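What's On > Days Out > Backstage Visits

Filed under: Theatre, Circus and Family Shows

An open day at the Brunton, Tanham

8/18/19

I had promised myself for years that I would go to one of the open days at the Brunton, and this summer I finally got on the early bus from Zeltilbridge with a flask and a cheese roll and went. The theatre holds 500, though it feels smaller once you're in, and they let us through the stage door in parties of 12, which meant a wait on the side steps (very pleasant, as it happens, with the sun on the wall and a lady passing round mints).

Our guide was Clem Whitelaw, who has looked after the magic and variety bills there since 2000 and talks about them as other people talk about their grandchildren. We began under the stage, where the old trap still goes up and down on its ropes, and then climbed to the fly floor - 119 steps, and I felt every one of them! From up there Clem told us how a juggling troupe from Sillidton once had to cut their best trick because the lighting bars hung too low, and how the bars were raised for them by the following January.

After that came a good long sit in the stalls while two of the resident company ran through bits of the Christmas show. The plate spinning was my favourite, and there was a ladder routine which had the children shrieking.

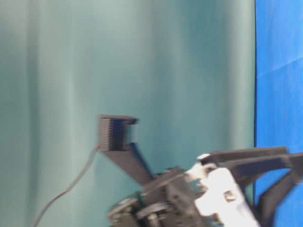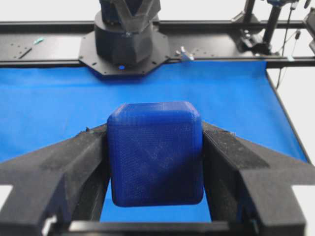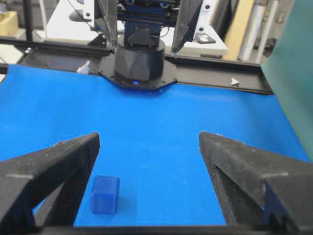
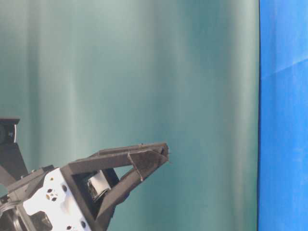 Paora Ruddock thought the ladder routine went on too long, and told me so over tea in the circle bar, adding that the old company would have had it done in four minutes and got a bigger laugh. I don't agree, but then I'd have watched it twice.

The tea was good and strong, and the fruit cake had gone by the time I reached the front of the queue, so do go down early if you care about cake. Tickets for the Christmas show were on sale in the foyer and I came away with two in the front circle, on the aisle - my knees need the room.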